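Gedercombe Technical College
Materials Handling and Storage, Unit 9
Open-topped bins: surfaces, wear and the placing of mixed items
Handout prepared by Mamta Rajput. Revised 2026-10-18.

9.1 Scope

This unit deals with rigid metal bins without lids, used for small mixed items. Wire baskets and folding plastic crates were dealt with in Unit 7 and are not repeated. Students should have read the Ondstead notes on floor loading before the practical session.

9.2 Terms

Rim: the upper edge of a wall. A narrow rim takes up little bench space but gives poor grip when the bin is lifted by hand.

Long axis: the direction of the greater inside length. All sketches in this course are drawn with the long axis running left to right.

Crease: the line where a wall or sloping panel meets the floor. Small and thin items collect along it.

Sloping panel: a flat sheet set at an angle between a wall and the floor. It reduces the usable floor area and moves items away from the wall. An item resting against a sloping panel is easier to reach than one resting against an upright wall, as there is more room behind its upper part.

Corner pocket: the space where two walls meet the floor. Items in a corner pocket can be approached from two sides only.

9.3 Surface wear

Three kinds of wear are recorded on the inspection sheet.

Scratches are narrow marks with a clear direction. Record whether they run up and down the panel, across it, or both.

Scuffing is a general dulling of the surface, often with lighter and darker patches. It is normal on a bin floor and is not a reason to withdraw the bin.

Peeling is the lifting or loss of a surface layer. The edge of a peeled area is ragged, and loose pieces may end up among the contents. Peeling is recorded by position (upper, middle or lower part of the panel) and by whether the edge is still lifting when rubbed with a gloved finger.

Holes in the floor are recorded separately. Note the shape and the nearest corner. Any item smaller than the hole must go in a closed container before it is placed in the bin.

9.4 Mixed contents

Contents are described by outline before they are described by use. The outline decides how an item will settle and how much floor it occupies.

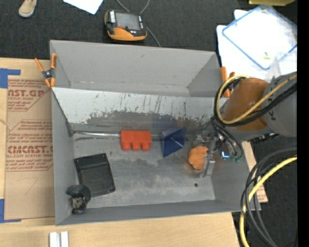

Fig. 9.1. Open metal bin with sloping panel, mixed contents. Note the worn darker band on the lower part of the panel.

Block-like items are stable on a flat face. Where a block has projections, these should be included when its length is measured: the red-orange item in Fig. 9.1 has three, all rounded and short. Pyramid-like items, such as the dark blue one beside it, have flat faces but taper to a point, so the space next to the point is often wasted. Irregular items (the lumpy orange one) have no clear resting face and are measured at their widest part.

Trays placed inside a bin should be square to the walls. A tray that has been turned, even slightly, leaves wedge-shaped gaps which are too small for most items. The black tray in Fig. 9.1 is turned in this way, and its lower left corner is partly overlapped by a second black item in the corner pocket. Overlap is marked on the plan with a broken line.

9.5 Dimensions for the exercise

The calculations use the Khurana pattern bin. Inside length is 700 mm and inside width 500 mm. The sloping panel runs the full length and takes 28 mm from the width at floor level. Wall thickness is ignored.

Usable floor width = 500 - 28 = 472 mm
Usable floor area = 700 x 472 = 330,400 square mm

These figures do not apply to the bin in Fig. 9.1.

9.6 Practical work

Work in pairs. Each pair draws a plan of one bin from directly above, showing the walls, the panel, the crease and every item. Use pencil for outlines and ink for the bin itself. Record wear on the Cunano sheet in the order panel, floor, walls.

After the plan has been checked, take everything out and put the items back so that the largest possible clear rectangle of floor is left. Draw a second plan. Do not stack items on a tray unless they fit wholly inside its raised edges.

Hand both plans and the sheet to Lieven Cuypers at the end of the session. Sheets without a bin number will be returned unmarked.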